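Last updated: December 2020

The second batch for Rokov is about half recorded. The target is 100 episodes per task, and small-object sorting is the slow one. In November I was still resetting every episode to the same layout, and the policy Trilok Kanaujia trained on those learned the layout and very little else. Now I scatter the pieces by hand and do not correct them.
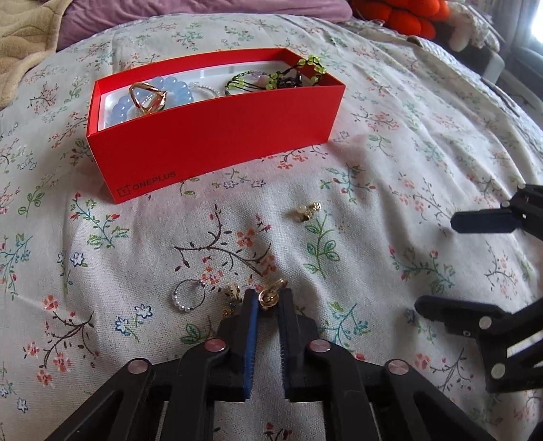 Grasp labels are the part I keep changing. The first version had one label, "closed", set by a threshold on jaw width. That works for blocks and cups. With an earring between the blue pads the jaws stop so close to fully shut that the threshold can't separate a hold from a miss, and a flat wire ring strung with pearls is worse. I now mark the close event from the width curve and the hold by eye, 2 passes per episode - slow, but Huguette Chan and I agree on nearly all of them.

The patterned bedspread stays in the set. Small flowers behind small gold parts give the encoder a harder problem than a plain desk does, and the plain desk data is already there if I want to compare.

Still open: whether to trim the approach phase. Jocelyn Fehr trims hers to 3 seconds. I have left mine whole for now.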